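July 13, 2021
Equipment planning, garment handling cell, second pass

Went through the budget sheet again with Oona Vainio before lunch. The April version assumed we would replace the arm and keep the gripper. We now think that is the wrong way round. The arm does what we ask of it. Most of the trouble sits in the last few inches, at the fingers, and in the computer behind the desk.

Lines as they stand:

Gripper and fingers. Two quotes in hand, Suominen and Allitz. Suominen sells the gripper as a complete unit with its own controller and a fixed finger set. Allitz sells the body alone and leaves fingers to the customer. Allitz is cheaper on paper, but the quote leaves out the adapter plate and the cable, and we would have to cut fingers ourselves. Oona wants to cut our own in any case. Her argument is that we will change the tip shape several times before settling, and each change through Suominen is a new order with a new lead time. I agree on the tips. I am less sure about the controller. The Allitz unit takes its commands over a serial line, and we would need to write and maintain that driver. Put down a week for it, which I expect to be short.

Lead time on both is 40 days from order. Neither firm would commit to anything better in writing.

Opening width. Current fingers close well enough on a single layer, but approach is poor when the cloth is already bunched. We press down, close, and take whatever is there. For folding that matters, as the next step assumes one layer at a known edge. Wanted: thinner tips, a little compliance in the vertical direction, and some signal of contact. The Suominen unit reports motor current. Allitz reports position only. If we go with Allitz, contact sensing has to come from the arm side, and I have not yet checked whether the wrist torque estimate is clean enough at the low end. To do before any order goes out.

Compute. The training machine is the bottleneck for anything beyond the small model. The input we would like to use gives 3072 values per step before the first reduction, and the present card runs out of memory at the batch size we want. Options are a new card in the old case or a new machine. The old power supply will not carry the new card, and the case is tight. By the time both are replaced the saving is small. Proposal: new machine, keep the old one for logging and playback. Drundometti will quote. Asked them to price the memory and the storage as separate lines so we can cut one without reopening the whole thing.

Spares. Nothing was allowed for spares in April. Adding: 3 sets of fingers, one wrist cable, one power lead for the arm controller, fuses. The wrist cable is the item I worry about. It flexes on every approach and we have no second one on the shelf. If it fails in the middle of a run we stop until the replacement arrives.

Table and cloth. Felt stays. Looked at a rubber mat as an alternative and dropped it, too much drag when pulling a shirt flat. Felt gives some drag as well, but the fingers can push into it slightly without loading the wrist. Buy enough for one full change of cover.

Test garments. We have been working with what people bring in. Fine for getting started, poor for comparing results. Budget now carries 40 T-shirts in mixed sizes. Some should have large prints and some should be plain. Printed areas are stiffer than the cloth next to them, and the folds tend to break at the border of the print. Worth having both kinds in the set from the start.

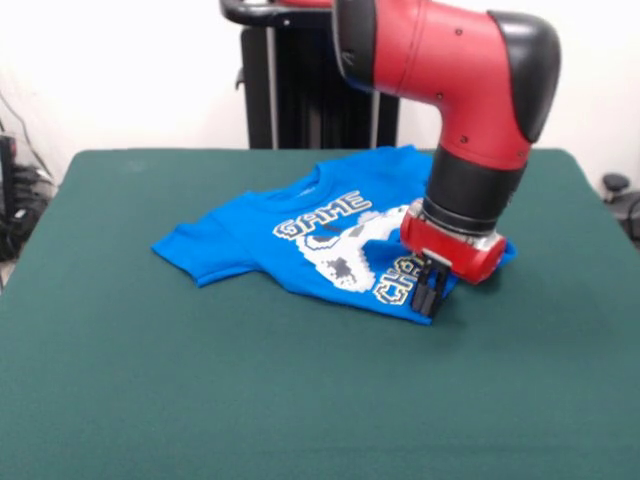
Laundering should go on the same line. New shirts are stiff from the sizing and behave differently after a few washes. Either we wash the whole set before use or we accept that the early runs will not match the later ones. I would wash first. Oona suggests marking each shirt on the inside hem with a number and a wash count. Agreed, pen and a sheet by the door, no software.

Shipping and site. Drestby have said we can use their loading entrance if the new machine comes on a pallet. Need to give them notice of the delivery and the weight. Our own door takes small parcels only.

Order of spending, if the full amount is not approved:
1. Gripper and fingers, with adapter and cable
2. Wrist cable spare
3. Test garments
4. New training machine
5. Remaining spares, felt

Oona would put the machine second. Her view is that the data we already have is going unused while the small model is the only thing we can train. My view is that the data was all collected with the old fingers and some of it will have to be redone. We left it as listed and put both opinions in the cover note.

Open points:
Wrist torque at low load, me.
Allitz adapter drawing, check bolt circle against our flange, Oona.
Ask Suominen if the controller can be bought later as a separate part.
Drundometti quote, chase if nothing has come by the time the cover note goes out.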